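6 May 2019
By Cillian Mac an tSaoi

Notebook, block assembly cell

I continued with the small assembly bench that we build in the shared workshop. The goal for this month is modest: the arm should find a printed part by its markers, pick it up and put it in the correct pocket of the tray. All the parts are printed in white, and this is why every one of them needs a marker. Without it the camera software cannot tell one face from the next.

The plate with the two-by-two markers is our zero. I measure everything from there, also the tray. Before each run I open the fingers wide and bring them low over the plate, then I compare the position with the value in the Oltar config file.

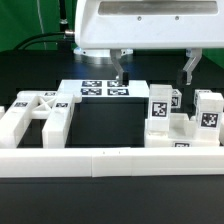
Strazds workshop, March

(I copy this part from my older page, so it is all in one place.) First calibration with the plate gave an error of 2 mm at the far corner. I repeated it 20 times and the error stayed the same, so it is an offset and no noise. I corrected the offset by hand in the file. It is not elegant.

Now again the present work. The offset is still good. I changed the closing speed to 35 in the Porport panel, because the old value pushed the small cubes before they were gripped. The front rail stays where it is - please do not unscrew it, the plate position was measured with it mounted.

Next I want to try picking from a disordered pile. A tilted cube is harder than a flat one: the fingers come straight down and its sides are not vertical. Also a block lying over another one can hide a marker, and then the software guesses from the last pose. I prefer that it stops and asks. 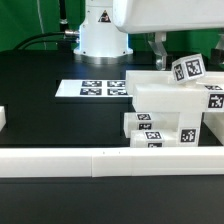 Which block should the arm take first from a pile?

The one that carries no other block and shows at least one full marker. If two blocks qualify, take the higher one.

I wrote this rule in the planner as line 266, with a comment. To do: reprint the worn markers, order spare finger pads from Dendevent, write down the cable route.

Recent entries
Marker sizes and print settings
Tray pockets, second version
Porport panel: what each value does

Contact: leave a note in the workshop log | © 2019 Strazds workshop notebook | Back to top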